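Speaker notes: cassette labels and the small-run problem
Talk length 20 minutes, questions after

Slide 1. Start with the Vatedent catalog. The label put out 23 tapes, most of them in runs of 125. Explain that catalog numbers were assigned when the master arrived, so release order and number order don't match. Two numbers were never used.

Slide 2. Duplication. The early tapes were copied in real time on two home decks. From the Rana split onward the work went to Vudard, who ran high-speed copies from a loop bin. Play the A side opening from both versions. Ask the room to listen for the loss above 10k – it is clearest on the hi-hat.

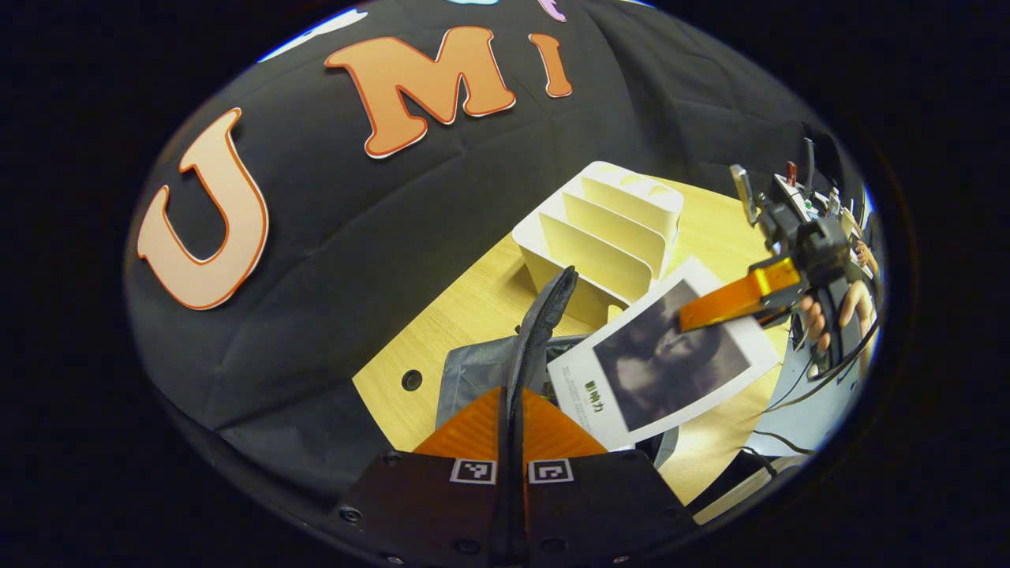

Slide 3. Tape length. Vudard cut shells to order, but the label kept buying stock C64s, which left nearly 20 minutes blank on some releases. Jernska used the blank space for a rehearsal recording that isn't listed on the insert. Skip the clip if running late.

Slide 4. Dating. Inserts carry a month at most. The Jernska tape says March, with no year. Use the mailing address, the insert paper and the shell type together. Shell type alone is weak evidence – old stock was used up long after new stock came in.

Slide 5. Transfers. Set azimuth by ear for each side. Noise reduction off on capture, decode later if needed. Keep the raw file. Leave the transfer settings on screen during questions.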